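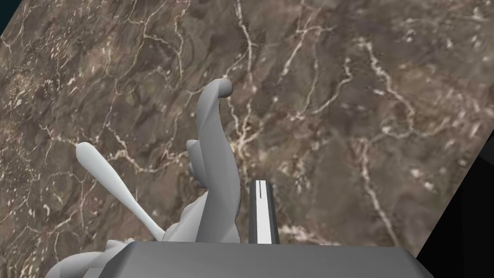 작성: 이냐키 바예호(Iñaki Vallejo), 레이레 카베요(Leire Cabello) | 2022년 10월 25일
공유 18 · 댓글 2

Zustidar 과제 중간 진행 보고
수신: Flornonitz 재단 연구지원팀

지난 보고 이후 진행된 소프트웨어 작업을 정리합니다. 이번 기간의 작업은 시뮬레이션 환경 정비, 손바닥 시점 인식 모델, 손가락 제어기, 실험 관리 도구의 네 갈래입니다. 예산 집행 내역은 별도 양식으로 제출했으므로 본문에서는 다루지 않습니다.

1. 시뮬레이션 환경

시뮬레이터 Matus의 렌더링 모듈을 교체했습니다. 이전 버전에서는 바닥면을 단색으로만 그릴 수 있어서 학습한 인식 모델이 배경에 무늬가 조금만 있어도 물체 경계를 잘못 잡았습니다. 새 모듈은 에피소드를 시작할 때마다 바닥면 재질과 조명 방향, 시점의 기울기를 바꿉니다. 재질은 대리석, 나뭇결, 직물, 콘크리트 계열로 나누어 관리합니다.

그중 가장 까다로운 것이 갈색 대리석입니다. 흰 줄무늬가 불규칙하게 갈라지면서 손가락과 물체 뒤로 지나가기 때문에, 흑백 막대의 가운데 흰 면과 배경의 무늬를 혼동하는 경우가 많았습니다. 바닥면이 끝나고 검은 영역이 시작되는 경계도 문제였습니다. 검은 테두리를 가진 물체가 그 경계와 겹치면 윤곽이 배경 쪽으로 번졌습니다. 이런 조건의 렌더링을 따로 모아 검증용 세트로 만들었고, 현재 660장이 들어 있습니다. 학습에는 쓰지 않습니다.

손 모델은 회색 무광 표면 그대로 두었습니다. 손에도 재질을 입히자는 의견이 있었으나, 우선 배경의 영향부터 분리해서 보기로 했습니다. 실물 손의 표면과 맞추는 작업은 다음 기간으로 넘깁니다.

2. 인식

인식 모델은 손바닥 쪽에서 본 영상 한 장과 관절각을 입력으로 받아 물체의 위치와 방향을 출력합니다. 영상만 쓰던 이전 구조에서는 손가락이 물체 옆에 바짝 붙으면 둘을 한 덩어리로 보는 오류가 있었습니다. 관절각을 같이 넣은 뒤로는 이 오류가 줄었고, 특히 굽은 손가락과 막대가 나란히 서 있는 자세에서 차이가 뚜렷했습니다.

남은 문제는 방향 추정입니다. 막대는 앞뒤 면의 생김새가 비슷해서 반 바퀴 돌아간 자세와 원래 자세를 구분하지 못할 때가 있습니다. 지금은 대칭을 허용하는 손실 함수를 써서 학습이 불안정해지는 것만 막아 둔 상태입니다. 과제 목표에는 막대를 정해진 방향으로 세우는 동작이 들어 있으므로 이대로 둘 수는 없습니다. 이전 시각의 추정값을 이어받는 필터를 붙이는 방안을 레이레 카베요가 시험하고 있으며, 결과는 아직 보고할 단계가 아닙니다.

가려짐이 심한 자세는 평가에서 따로 집계하기 시작했습니다. 전체 평균만 보면 성능이 좋아 보이는데, 손가락이 물체 아래쪽을 덮는 자세만 모아 보면 오차가 여전히 큽니다. 앞으로 제출하는 표에는 두 값을 함께 적겠습니다.

3. 제어

손가락 제어기는 위치 제어에서 임피던스 제어로 바꾸었습니다. 위치 제어에서는 목표 관절각이 조금만 틀려도 물체를 밀어 버리는 현상이 반복되었습니다. 임피던스 제어로 바꾼 뒤에는 접촉 직후의 튐이 줄었으나 동작이 느려졌습니다. 강성 값은 손가락마다 다르게 두었고, 값은 수동으로 조정했습니다. 자동 조정은 시도하지 않았습니다.

강화학습 정책은 이 제어기 위에서 목표 관절각의 변화량을 출력합니다. 정책 학습은 병렬 환경 500개로 돌리고 있습니다. 더 늘려 보기도 했으나 렌더링이 병목이 되어 전체 속도가 오히려 떨어졌습니다. 영상 없이 물체 상태를 직접 받는 교사 정책을 먼저 학습하고, 그 동작을 영상 기반 정책이 따라 하게 하는 방식을 쓰고 있습니다. 교사 정책은 막대를 손바닥 위에 세운 채 유지하는 과제를 안정적으로 수행합니다. 영상 기반 정책은 단색 바닥에서는 교사에 가깝지만 대리석 계열에서는 차이가 납니다. 원인은 대부분 앞에서 적은 윤곽 오류로 보고 있습니다.

한 가지 되돌린 결정이 있습니다. 여름에는 접촉 센서 값을 정책 입력에 넣었는데, 시뮬레이터의 접촉력 계산이 시간 간격에 민감해서 설정을 바꿀 때마다 정책을 다시 학습해야 했습니다. 현재는 접촉 여부만 참과 거짓으로 넣습니다. 정보가 줄어드는 것은 알고 있지만 재현성을 우선했습니다.

4. 실험 관리 도구

실험 설정 파일과 렌더링 설정 파일이 따로 관리되어 어떤 모델이 어떤 재질로 학습되었는지 확인하기 어려웠습니다. 두 파일을 하나로 합치고, 실행할 때 난수 시드와 코드 버전을 함께 저장하도록 고쳤습니다. 실패한 에피소드는 영상과 관절각 기록을 묶어 자동으로 보관합니다. 저장 공간이 빠르게 차고 있어 보관 기준을 정해야 합니다.

Chaturvedi 연구실과 공유하는 인터페이스도 갱신했습니다. 그쪽은 동작 계획기를 맡고 있으며, 우리 쪽 추정값을 받아 손목 경로를 계산합니다. 좌표계 정의가 서로 달라 막대의 방향이 뒤집혀 전달되는 오류가 있었고, 양쪽에서 같은 검사 코드를 돌리는 것으로 정리했습니다. 이 오류를 찾는 동안 통합 시험이 밀렸습니다.

5. 일정과 변경 사항

통합 시험은 12월로 옮겼습니다. 원래 계획에서는 이번 보고에 통합 시험 결과가 포함되어야 했으나 위의 좌표계 문제와 렌더링 모듈 교체로 늦어졌습니다. 실물 손에서의 시험은 통합 시험이 끝난 다음에 시작합니다. 과제 전체 종료 시점의 변경은 요청하지 않습니다.

인력 변동은 없습니다. 연산 자원은 렌더링 비중이 커지면서 배정량에 가까워졌고, 영상 기반 정책의 재학습 일정에 따라 추가 요청이 필요할 수 있습니다. 필요 여부는 방향 추정 필터의 시험 결과를 보고 판단하겠습니다.

다음 기간에 할 일은 다음과 같습니다. 필터를 인식 모델에 붙여 대리석 검증 세트에서 다시 평가하고, 가려짐이 심한 자세의 학습 자료를 늘립니다. 손 표면의 밝기와 색을 바꾸는 기능을 Matus에 추가합니다. Chaturvedi 연구실의 계획기와 연결한 상태에서 막대를 세우는 동작을 처음부터 끝까지 실행하고, 단계별 실패 원인을 기록합니다.

재단에 확인을 부탁드릴 사항은 두 가지입니다. 실패 에피소드 기록을 과제 종료 후에도 보관해야 하는지, 그리고 검증 세트를 외부에 공개할 경우 사전 승인이 필요한지 알려 주시기 바랍니다. 기술적인 문의는 레이레 카베요에게, 일정과 자원에 관한 문의는 이냐키 바예호에게 보내 주십시오.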